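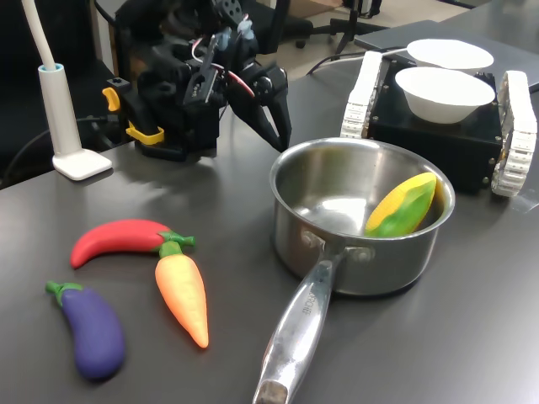 Broteck「Posura」グリッパーキット レビュー:模倣学習用のデータ収集に使ってみて

2026年3月11日

Broteckのグリッパーキット「Posura」を購入し、模倣学習用のデモデータ集めに4週間使ったので、使用感をまとめておく。購入先はPovthorpeの通販で、注文したのは2月の初め。代金は自分で払っている。

用途は卓上の片付けタスクで、おもちゃの野菜をつかんで片手鍋に入れる、鍋から出す、おわんに移す、といった動作を遠隔操作で繰り返し、その記録を学習に回す。記録ソフトは付属の「Morais」をそのまま使った。アーム本体は別売りなので、すでに手元にあったものに取り付けている。

組み立て

部品は樹脂のブラケットとサーボ、ねじ類、配線で、袋ごとに番号が振ってある。説明書は図が中心で、順番どおりに進めれば迷うところは少ない。ただ、指の付け根を留めるねじは長さの近いものが二種類入っていて、取り違えると指が最後まで閉じない。私は一度組んでからやり直した。袋を開ける前にねじの長さを測っておくとよい。

配線は外に出たままになる。まとめるためのクリップはあるが、手首を大きく回す動作では線が前側に膨らみ、鍋の縁の近くで引っかかりそうになる。結局、結束バンドを買い足した。この価格帯の製品ならカバーを一枚付けてほしかった。

コネクターは差し込みが固めで、使っている間に抜けたことはない。逆に外すときは力が要る。線を引っ張らず、コネクターの側面を持って抜くこと。

つかみやすさ

指は角ばった形で、下に向かって伸びている。とうもろこしやにんじんのように長さのある物は、横からはさめばほぼ落とさない。なすは太いほうに丸みがあり、中央より先をはさむと回転して逃げる。へたに近い細い部分を狙うと安定した。

苦手なのは唐辛子だった。細くて反っているので、机に置いた向きによっては指の先が机に当たる高さまで下げないとつかめない。うちでは指の先に薄いゴムシートを貼って対処した。滑りは減ったが、シートが少しずつずれてくるので、週に一度は貼り直している。交換用の指先がオプションにあればよいのだが、今のところPovthorpeの商品ページには見当たらない。

鍋の中から物を取り出す動作も試した。口の広い鍋なら問題ないが、内壁に立てかかった物は難しい。指を開いたまま下ろすと片方が壁に当たる。操作する側が先に手首を傾けておく必要があり、慣れるまでは失敗の記録ばかり増えた。

力加減は三段階の設定から選ぶ。おもちゃの野菜であれば真ん中で足りる。強にするとサーボの音が大きくなり、長く握らせていると本体が温かくなってくる。連続で使うときは弱か中にしておくほうが無難だと思う。

記録ソフト「Morais」

収録の流れは単純で、開始を押して動作を行い、終わったら成功か失敗かを選ぶ。手元のフットスイッチに開始と終了を割り当てられるのは便利だった。操作中は両手がふさがっているので、これがないとかなり時間をくう。

ファイルは一回の試行ごとに分かれ、映像、関節角、グリッパーの開き具合が同じ時刻軸で保存される。時刻のずれは、確認した範囲では気にならなかった。書き出し形式は数種類あり、学習側で変換スクリプトを書かずに済んだ。

不満は確認画面にある。収録した試行を一覧で見られるのだが、サムネイルが最初の一コマしか出ない。こちらのタスクでは最初の配置がどれも似ているので、見分けがつかない。最後の一コマも並べてくれれば、成功と付けたのに鍋から外れている、といった付け間違いがすぐに見つかるはずだ。今は一本ずつ再生して確かめている。

もう一つ、途中で配置を変えたときにメモを残す欄がない。試行名の末尾に自分で記号を足しているが、後から検索するときに面倒である。

収録の結果

4週間で集めた試行は400本。そのうち21本は、後で見直して使わないことにした。理由は、途中で手が画角に入った、つかむ前に終了を押してしまった、配線が指の前に垂れて見えにくくなった、など。配線が原因のものは結束バンドを足してからは出ていない。

集め始めのころは、毎回きれいに同じ位置に野菜を置いていた。これで学習させると、少しずらしただけで空振りする。そこで途中から、一回ごとに野菜の向きと鍋の柄の向きを変えるようにした。柄が手前を向いている場合と奥を向いている場合では、腕の通り道がかなり違う。柄をよける動作は意識して入れておかないと、学習後のモデルが柄に手首をぶつける。

照明も変えている。金属の鍋は内側がよく反射し、卓上ライトの位置で見え方がまるで変わる。一つの明るさだけで集めたモデルは、夕方になると鍋の縁を見失うことがあった。ライトをつけた状態と消した状態を混ぜてからは、そこまでひどくはない。机は暗い灰色の天板で、野菜の色との区別はつきやすい。黒いグリッパーの影は落ちるが、今のところ影響は見えていない。

関係のない物をどこまで画面に入れるかは迷った。最初は机の上を片付けて収録していたが、実際に動かす場所にはケーブルもあればノートパソコンもある。後半はクローラー式の台車におわんを載せて奥に置いたまま収録した。台車を置いた状態で試すなら、置いた状態の記録も必要になる。これはPosuraの良し悪しとは別の話だが、これから集める人は早めに決めておくことを勧める。

失敗した試行も捨てずに残している。つかみ損ねてからつかみ直すまでを一本に収めたものは、やり直しの動作を覚えさせるのに使えた。Moraisでは成功か失敗かの二択しかないので、つかみ直して成功したものは「成功」にして、名前に印を付けた。

耐久性

指のブラケットに割れや欠けはない。ねじは二週目にゆるみが出て、増し締めした。開閉の原点が少しずれることがあり、電源を入れるたびに校正を実行している。校正はすぐ終わるが、忘れるとその日の記録の開き具合の値が全体にずれる。起動時に自動で行う設定がほしい。

サポートには一度だけ、校正の件で問い合わせた。返事は翌営業日に来た。自動校正は今後の更新で検討するとのことで、時期は書かれていなかった。

よかった点
・試行ごとの記録がそろっていて、後の処理が楽
・コネクターがしっかりしていて抜けない
・フットスイッチに開始と終了を割り当てられる
・長さのある物は安定してつかめる

気になった点
・配線がむき出しで、手首を回すと前に膨らむ
・指先が滑りやすく、細い物が苦手
・一覧画面が見分けにくい
・電源を入れるたびに手動で校正が要る

どんな人に向くか

卓上で手のひらに載る程度の物を扱い、データ集めを自分の手で回したい人には合う。組み立てに半日、配線の整理にもう少しかかると見ておけばよい。薄い物や小さい部品をつかませたいなら、指先を自作するつもりで買うことになる。すでに自前の記録環境がある人はMoraisの分の利点がなくなるので、グリッパー単体の値段で他社品と比べたほうがよいと思う。

うちでは続けて使う予定で、次はおわんから鍋へ移す動作を収録する。おわんは形が鍋と違い、鍋のときの設定のままだと指が底に当たるため、下ろす高さの下限を決め直しているところである。

評価:5点中4点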